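Plastic tableware

Plastic tableware is the general name for trays, bowls, cups and boxes made of plastic and used for serving, eating or keeping food. It is common in canteens, nurseries and small kitchens, where light dishes are easier to carry. A red tray is often used to bring cups and bowls to the rack together.

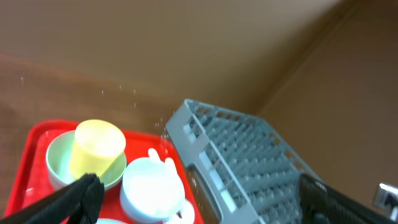

This page was last changed on 17th April.

Drying

After washing, the pieces are put in a rack with upright pegs. Cups and bowls are normally placed upside down, and a flat tray can stand on its long edge at the side.

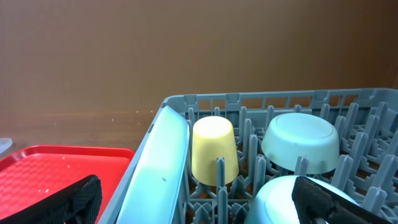

Trays and boxes

Serving trays usually have rounded corners and a raised rim – this keeps small things from sliding off. Clear boxes are sold for food, but without the lid they are also used at the table for paper tissues and empty wrappers.

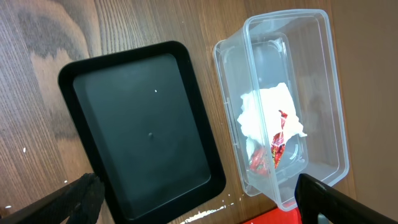
Reading time: 3 minutes

Black trays show crumbs and pale specks very easily. Frøydis Amundsen, in her handbook for the canteen at Gevcombe, advises to wipe them after each meal and to empty the waste box at the same time. 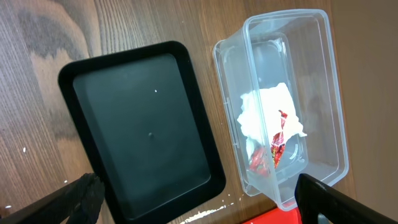 Brumico Household Papers, issue 7, page 89

The same handbook says that bowls with deep scratches should be replaced, and that trays of different makers, such as Luvard and Ghiță, do not always stack well together.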